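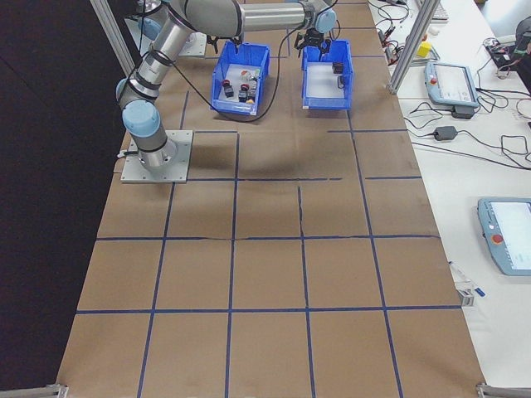
Segundo Umesh Kashyap, quem separa peças miúdas o dia inteiro não lê etiquetas: olha para a cor, estende a mão e segue em frente. Ele disse isso logo na nossa primeira conversa, e confesso que na altura achei um exagero. Eu tinha acabado de passar boa parte de março a imprimir etiquetas lindíssimas (tamanho de letra escolhido a dedo, códigos completos, tudo alinhado) para o armazém da Rusano, e a última coisa que me apetecia ouvir era que ninguém ia olhar para elas. Bem, fiquei com a frase na cabeça, e foi dela que nasceu esta secção.

4.2 Caixas, forros e papel: a superfície de separação

Quando comecei a estudar a separação de botões, interruptores e blocos de contacto, imaginava que o problema estava nas peças. São parecidas, são pequenas, rolam, e há sempre um bloco preto que pode pertencer a três conjuntos diferentes. Mas quanto mais tempo passava junto à mesa, mais me interessava o que estava por baixo e à volta delas – a caixa, o forro, o papel, a fita. São coisas de que a literatura da área fala pouco, ou despacha numa linha dos materiais e métodos, e eu própria fiz isso no meu primeiro artigo!

A nossa superfície é papel kraft castanho, dividido em quadrados com fita azul. Os quadrados não são perfeitos, o papel tem vincos, e durante semanas tive vontade de refazer tudo com régua e esquadro. Acabei por deixar estar. A grelha serve para falarmos uns com os outros («põe no segundo quadrado a contar do fundo») e para isso chega perfeitamente. Na Trulberg usam um tampo gravado, muito mais bonito, e as conversas que lá ouvi eram exatamente as mesmas.

As caixas são duas, de plástico azul, abertas, com forro branco por dentro. O forro foi a decisão que mais discutimos. Um corpo de interruptor preto no fundo de uma caixa azul-escura desaparece, sobretudo ao fim da tarde, e eu já andei de lanterna na mão à procura de um que estava mesmo à minha frente. Sobre o branco, a silhueta aparece logo. A Rana, a nossa linha de caixas anterior, era cinzenta e sem forro, e guardo dela poucas saudades.

Quanto à posição das caixas, experimentámos várias ao longo do estudo, mas a que mais usei foi a de duas caixas vizinhas, de modo que a mão (ou o que estiver a fazer de mão) tenha um percurso curto entre a origem e o destino. A Figura 8 mostra o tipo de conjunto com que trabalhámos: há peças que se reconhecem à distância, como o botão de emergência vermelho em forma de cogumelo, e outras, sobretudo as cinzentas e pretas, que obrigam a olhar duas vezes.

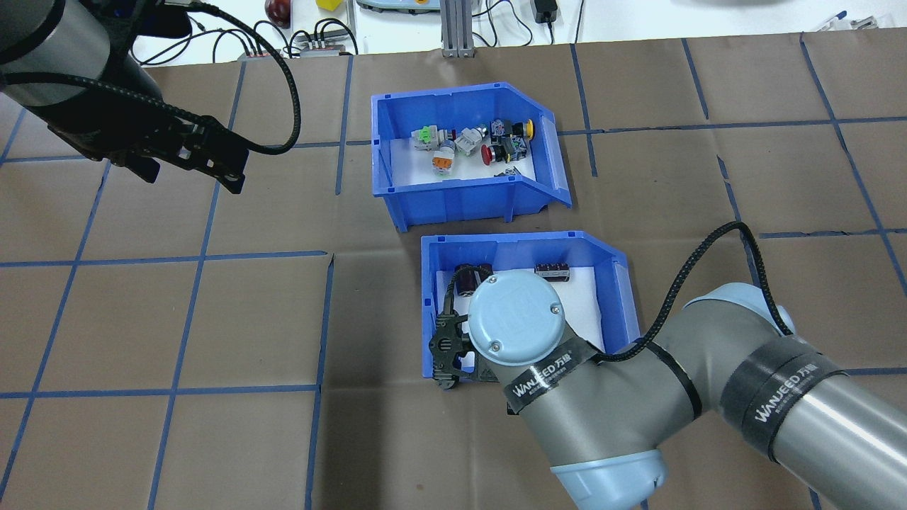

Figura 8. Componentes de comando repartidos por duas caixas azuis com forro branco.

Volto então à frase do Umesh. No ensaio de separação por cor demos aos participantes 306 peças, as mesmas para todos, e pedimos simplesmente que as arrumassem como lhes parecesse melhor. Participaram 17 pessoas. Destas, 14 começaram pelas cores vivas, os vermelhos, verdes e amarelos, e deixaram os corpos escuros para o fim. As minhas etiquetas estavam coladas mesmo ali, na frente das caixas do ensaio, e foram consultadas quase só quando sobravam as peças escuras. Custou-me um bocadinho, admito, mas foi também o resultado que mais gostei de escrever.

Há uma ressalva a fazer. As peças vieram todas da Fekunitz, cuja gama tem cores bem distintas, e é possível que noutro fabricante a ordem de arrumação fosse diferente. Também não variámos a cor do forro, coisa que hoje faria sem hesitar – um cinzento-claro, por exemplo, talvez favorecesse as peças brancas e translúcidas, que no nosso caso se perdem um pouco. A comparação entre forros fica para a secção 4.3, onde trato apenas da textura (liso contra canelado) e do barulho que cada um faz quando lhe cai um botão em cima.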